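九月 作業室のテープ貼り直し

朝八時すぎに入室。先に換気、それから床の掃除機がけ。カーペットは青みの濃い灰色の部分と明るい灰色の部分に分かれていて、毛足に差はないように思うが、テープの付き方は少し違う。明るい側のほうが剥がしたあとに繊維を持っていかれる。原因は調べていない。今日は濃い側だけで作業する。

前回貼ったテープは角が浮いていた。カーペットに貼ったものはどうしてもそうなる。靴の先で引っかけるのは決まって手前側の辺で、奥側の辺はほぼ無傷だった。全部剥がして貼り直すことにした。剥がすときはゆっくり、床面に対してなるべく低い角度で引く。高い角度で一気に引くと糊だけが残る。残った糊は、新しいテープの切れ端を押し当てて何度か叩くとだいたい取れる。溶剤は使わない。前に一度使って色が抜けたことがあり、その箇所は棚の脚の下に隠してある。

買い足したテープはHeltwoodの黄色、1,380円。前のより厚い。手で切れるが断面がギザギザになるので、角に来る端はカッターで切った。下にアルミの定規を敷き、刃がカーペットに届かないようにする。予備がまだ一巻あるはずだったが、引き出しには芯しか入っていなかった。芯を戻す習慣をやめること。

床を始める前に、金物の整理を片付けた。クロームの丸い部品は表面に指の跡が付きやすく、一度付くと乾いた布では伸びるだけで取れない。少し湿らせてから拭き、乾いた面で仕上げる。下には毛羽の少ない灰色の布地を敷いておく。硬い面にじかに置くと転がるし、細かい傷が入る。並べるときは軸の向きをそろえる。ばらばらに置くと互いの端面が当たる。端面の傷は側面の傷より目立つ。
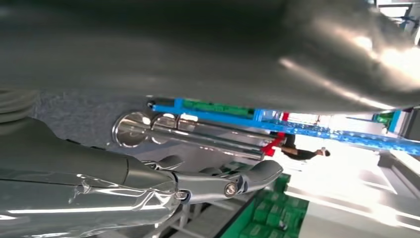

メッキの部品を保管するとき、油は塗ったほうがいいのか。

短期間なら塗らずに、乾いた状態で布に包んでおけば足りる。数か月動かさないものには薄く塗り、使う前に拭き取る。油を残したまま布地の上に置くと染みになり、その染みが次に置いたものに移る。

以上は去年のノートに書いてあったものをそのまま写した。今も変える必要を感じない。ただ、包む布は色の薄いものがいい。濃い色だと汚れの具合が見えず、洗う時期を逃す。

九時半から床。基準は壁にした。壁から四角の中心まで193センチ。ノートの値と、前のテープの跡から測った値が数ミリずれていたが、ノートを採る。跡のほうは浮いた角から起こした寸法なので信用できない。

手順。中心に小さく十字を貼る。そこから型紙を当てて四隅を決め、隅に短い切れ端を置く。切れ端の外側どうしを糸で結び、糸に沿って辺を貼る。辺を貼り終えたら糸と十字を外す。対角線を二本測って差を見る。最初の測定で10ミリの差が出た。四角が菱形に寄っている。左奥の隅を少し引き直して、差は測れない程度になった。

型紙は大きめの白い紙を切って使う。薄い紙は端が反る。巻いて保管していたものはなおさらで、床に当てても巻き癖のほうへ起き上がってくる。逆向きに巻いて十分ほど置けば多少ましになるが、完全には戻らない。平置きの引き出しに入れるのが正解なのだが、引き出しは今、配線の余りと古い取扱説明書で埋まっている。Ivicoの説明書が四か国語で四冊ある。本体はもう無い。捨てる。

紙の厚みを上げれば反りは減る。そのかわり折り目で割れる。ボール紙も試したことがあり、直角の精度は出るが、片付ける場所に困って結局切って捨てた。今の紙で続ける。扱いで気をつけるのは、片手で端だけをつまんで持ち上げないこと。大きい紙は自重でたわみ、つまんだ所に短い皺が入る。その皺が次に床に当てたとき浮きの起点になる。

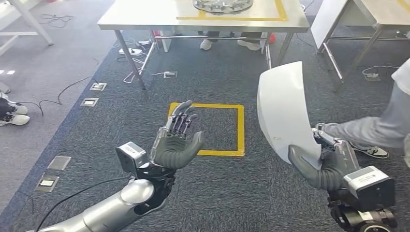 角の処理は重ね貼りにした。二枚の端を突き合わせにすると見た目はきれいだが、隙間からほこりが入り、そこから浮く。重ねる順番は、よく歩く側の辺を下にする。靴が当たる向きに段差を作らないためだが、実際に歩く向きは日によって違うので、効果のほどは分からない。貼ったあとは木のローラーで押さえる。手のひらだと毛足の奥まで力が入らない。往復三回。

次に机の上。天板は白で、脚は細い金属。床より条件はずっと良く、テープは一度でまっすぐ付く。天板の枠は長方形にしている。四角でもいいのだが、丸いものを置いたときに左右に余白があると手を入れやすい。枠の位置は天板の手前の縁から100ミリ。ここは毎回迷うところで、奥に寄せると手が届きにくく、手前に寄せると袖が当たる。今の値で二か月使っていて不満は出ていない。

白い天板の弱点は、糊の跡が灰色に汚れて見えること。貼り替えるたびに枠の外側に細い線が残る。消しゴムで落ちる。プラスチック消しゴムの角を使い、線と平行に動かす。直角にこすると汚れが広がる。メラミンスポンジは艶が変わるのでやらない。

置いてあった銀色の丸い金物は、作業のあいだだけ脇へよけた。重いものは持ち上げて移す。滑らせるとテープの縁をめくる。戻すときも同じで、枠の真上から下ろし、位置の微調整は少しだけ浮かせてやる。中心を出す印を枠の辺の中点に付けようかとも考えたが、線が増えると見間違えるのでやめた。前に天板に目盛りを全部書き込んだことがあり、どれが生きている線なのか自分でも分からなくなった。

机の脚が一本だけわずかに浮く。床のせいか脚のせいか。机を回して確かめたところ、浮きは脚についてきたので脚のほうだった。アジャスターを半回転出して解消。カーペットの上だと沈み込みがあって、直後の測定は当てにならない。昼に再確認して変化なし。

机の下に赤い小物が落ちていることがあるので、掃除機の前には必ず覗く。これも手順書に入れておく。

昼すぎは窓の光の件。黒い格子の入った窓は、晴れると外がほとんど白く飛ぶ。格子そのものは細い縦棒で、影も細く、影が机に落ちる時間帯はテープの線と紛らわしい。黄色を選んでいるのはそのためでもある。以前の白いテープは、影の境目に入ると縁が見えなかった。

遮光をどうするか。候補は二つ。Tetentのロールスクリーンを格子の内側に付けるか、Messinaの拡散フィルムをガラスに貼るか。スクリーンは取り付け金具が格子の横桟に当たりそうで、採寸し直す必要がある。フィルムは貼れば済むが、一度貼ると曇りの日に戻せない。格子が手前にあるので、ガラス面へのヘラの入り方も怪しい。見積もりはまだどちらも取っていない。格子の棒は等間隔なので、間隔さえ測れば金具の逃げは計算で出せる。測るのは次回。

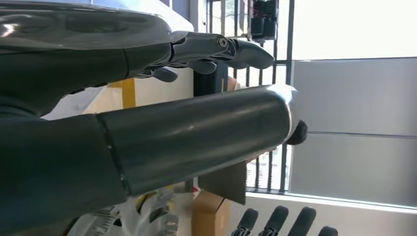
Rosário Henriquesの意見では、スクリーンもフィルムも要らず、机を窓から離して向きを変えれば足りるとのこと。格子の影は直射のときに出るだけだから、天板の長辺を窓と直角にして、影が枠の線と平行に重ならないようにすればいい、それで一週間やってみてから買え、と言われた。あと、床の四角を先に貼り直したのは順番が逆だとも。

順番については反論できない。机を動かすなら床の四角も動かすことになり、午前の作業の半分は無駄になる。ただ、四角の基準は壁で、机からは取っていないので、机だけ回して四角を残す案もある。その場合、四角と机の脚のあいだが通路として足りるかどうか。巻尺を当ててみたが、椅子を引いた状態で通ると肩が触れる程度だった。椅子を反対側に置けば問題ないかもしれない。

三時に机を試しに回した。影はたしかに線と重ならなくなったが、天板の奥側が暗くなった。スタンドを一灯足せば補える。コンセントは壁側にしかなく、延長コードが床の四角の脇を通る。コードの押さえにまたテープを使うことになる。Heltwoodの残りで足りるかどうか、芯の太さから見てぎりぎり。

いったん机は元の向きに戻した。動かした跡がカーペットに残ったので、スチームを軽く当てて毛を起こす。テープの近くには当てない。熱で糊が緩む。

残り作業。
引き出しを空けて型紙を平置きにする。
格子の間隔と横桟の高さを測る。
テープを一巻注文。
天板の消し残し、右手前。
机の向きはノートの図面で二案描いてから決める。

五時、もう一度対角線を測った。差は出ていない。重ねた角も浮いていない。明日の朝、同じ箇所をもう一度見る。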